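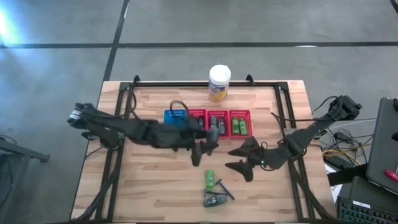
## 4. Data Collection and Sorting Protocol

We collected all demonstrations on a two-arm station that we call Clulovel. Each arm is teleoperated by one person, and both arms share the same table. The task is to move household items from the tabletop into baskets by category. An episode starts when the operator releases the pause pedal and ends when both arms are back at their rest poses. Episodes in which an item left the table were kept and tagged, as they are useful for training the recovery head described in Section 5.

The full set has 1216 episodes and 3715 labeled grasps. We held out 28 episodes for validation and picked them before any training was done. Item starting poses were drawn from a printed list, so that operators did not fall into placing bottles the same way each time. Bottles were started both upright and on their sides. The second case is harder for a parallel grasp, and we report it on its own in Table 3.

### 4.1 Views used by the policy

The Flava policy takes one head view and two wrist views at each step. The head view is used mainly to choose the next item and its target basket. The wrist views take over once the gripper is close to the item, and the switch is learned -- we do not set a distance threshold by hand. In early runs with the head view alone, the policy often closed too soon on items near a basket wall.

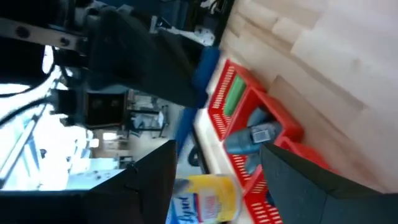
**Figure 4.** Wrist view over a red slotted basket, with both gripper fingers in view.

Wrist views carry a known cost, which is that the hand hides part of what it is about to touch. We did not mask the fingers out of the input. In Figure 4 they fill both lower corners and cover part of the basket, yet the green sponge in the upper compartment remains clear. Strong window light washes out much of the left side, and the background is blurred by motion while the nearby basket walls stay fairly sharp. We left such images in the training set and applied random exposure changes to the rest.

### 4.2 Baseline

We compare against Zornthorpe, which uses the same action space but fuses all views at a fixed weight. Both policies were trained on the same episodes with 6 random seeds. Joint targets were smoothed with the Dvořáček filter in both cases, using the same settings during collection and at test time. The only other difference is image size -- Zornthorpe was built for smaller inputs, and we did not change it.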